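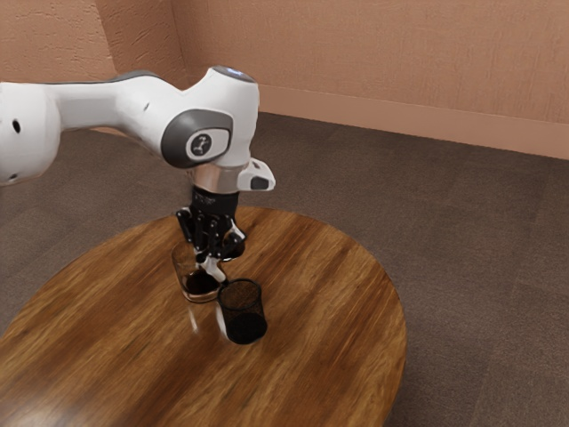
Gultum has put a new add-on for its robot simulation software on sale, aimed at teams that want to practice tabletop pickup jobs before they tie up a real arm. The package is called Tokon and sells for $900 per seat, with a year of updates included. It comes with a set of ready-made rooms, a library of household and office items, and models of arms and multi-fingered hands that can be mixed and matched. One of the stock setups puts a white arm with a black hand over a round wooden table, where the fingers curl around a clear glass tumbler with dark liquid in the bottom and a black mesh cup standing very close beside it. Gultum uses layouts like that one to push the software on two points that customers of its older product complained about, which were see-through objects and tight spacing.

The library holds 714 items at launch. Each one has a weight, a friction value and a simplified collision shape that can be swapped for a finer one when the job calls for it. Glass and other clear materials get their own settings, so a user can change the wall thickness of a drinking glass and see how a camera-based grasp planner deals with it. Liquids are handled in a simpler way. They move with the container and shift its balance, but they do not splash or pour in this version. Gultum says pouring is planned for a later release and has not given a date.

The company is based in Virden and sold its earlier simulator mainly to university labs. That product is still supported, and scenes made in it will open in Tokon, though lighting has to be set again by hand. Existing customers pay half price for the first seat through the end of January.

Tokon runs on a single desktop computer with a recent graphics card. A batch mode lets users queue up thousands of attempts overnight with small changes to object position, table height and floor and wall colors. Results go into a plain spreadsheet file, along with a short clip of every failed grasp. There is also a replay tool that steps through a run and marks each point where a finger touched something it was not supposed to touch.

Chrysikopoulos, a contract packaging firm that had early access, tested the software for four months on a bench job that involves moving glassware into trays. The firm said setup took two days, most of it spent importing its own gripper model, and that the batch mode was the part it used most. It was less happy with the manual, which covers the hand models in detail but gives only a few pages to custom parts. The firm also asked for better control over how soft fingertips are modeled. Gultum said a longer guide to custom parts is being written — it will be a free download for all license holders.

Support is by email on the standard license. A higher tier adds phone support and help with importing equipment, with pricing on request. Schools can get a classroom license that covers up to 4 rooms of computers, but that version leaves out batch mode.

A trial copy is available from the company's website. It runs for 30 days and includes two of the rooms and a small part of the item library. Scenes saved in the trial can be opened in the full version after purchase. Gultum said the first update will add drawers, cabinet doors and a second wrist camera position, and that license holders will be able to vote on which items are added to the library after that.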